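Grarnbridge Hiking List - message archive
Subject: Re: Wool socks or synthetic for the Sawatzky loop?
Date: 2022-11-25

> I'm signed up for the Sawatzky loop and my feet are already nervous.
> Last August I did the short version in cotton gym socks and came home
> with blisters on both heels. Is wool really worth the money? And does
> anybody still wear two pairs at once?

Oh, you poor thing, cotton on that gravel! I did the same my first year and I still wince going past the quarry gate.

Yes, wool is worth it, but you don't need the thick kind. I bought three pairs of the midweight ones at Zustard when they had the bin out by the door (5 dollars a pair, I nearly took the whole bin) and they've been through 36 hikes now. One has a thin spot at the big toe and the rest are fine. I wash them inside out in cold water and hang them over the shower rod. My dryer shrank a pair down to doll size, so don't do that.

Two pairs at once - I used to, with a thin nylon liner underneath. It does help if your boots are a little roomy. If they're snug already, all it does is squash your toes on the way down to Wirov, and that hill is long enough as it is. Try it around the house for an evening first.

The other thing that helped me was tape. I put it on my heels before I leave home, on clean skin, and round off the corners with scissors so it doesn't peel. Bring a spare pair of socks too and change at the halfway bench. I know it sounds fussy with everyone standing there eating sandwiches, but fresh socks at lunch feel so good!

Which boots are you wearing? If they're the stiff ones you had on the spring walk I'd loosen the top two hooks going uphill.

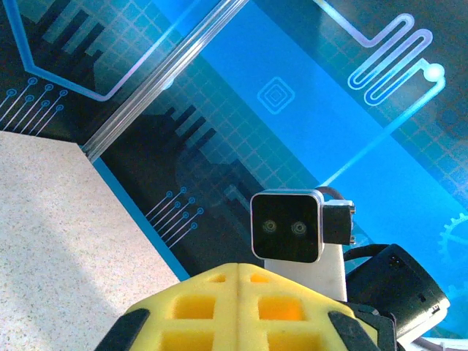

Yellow finger pads, with the little two-lens camera behind

See you at the trailhead, I'll have the extra tape in my pack if you forget yours.

Recent messages on this list
- Parking at the Wirov end (again)
- Found: one gray mitten, left hand
- Sawatzky loop, carpool from Grarnbridge
- Thermos that doesn't leak?

Contact the list owner | Copyright Grarnbridge Hiking List | Back to top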